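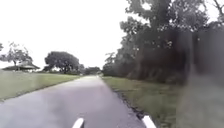
Ovik 12 Variable ND Filter

The Ovik 12 is a screw-in neutral density filter for photo and video lenses. Turn the front ring to cut the light from 2 stops up to 12, with a hard stop at each end. The ring moves evenly and can be set with gloves on.
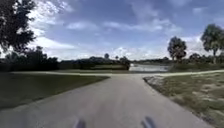 A strong filter lets you hold a slow shutter in full daylight, where 1/1000 would be normal without one. At the dark end, compose and focus first — then turn the ring. Very wide lenses may show uneven skies at that setting.

Supplied with pouch and front cap. Sold by Flestbridge. Ships from July.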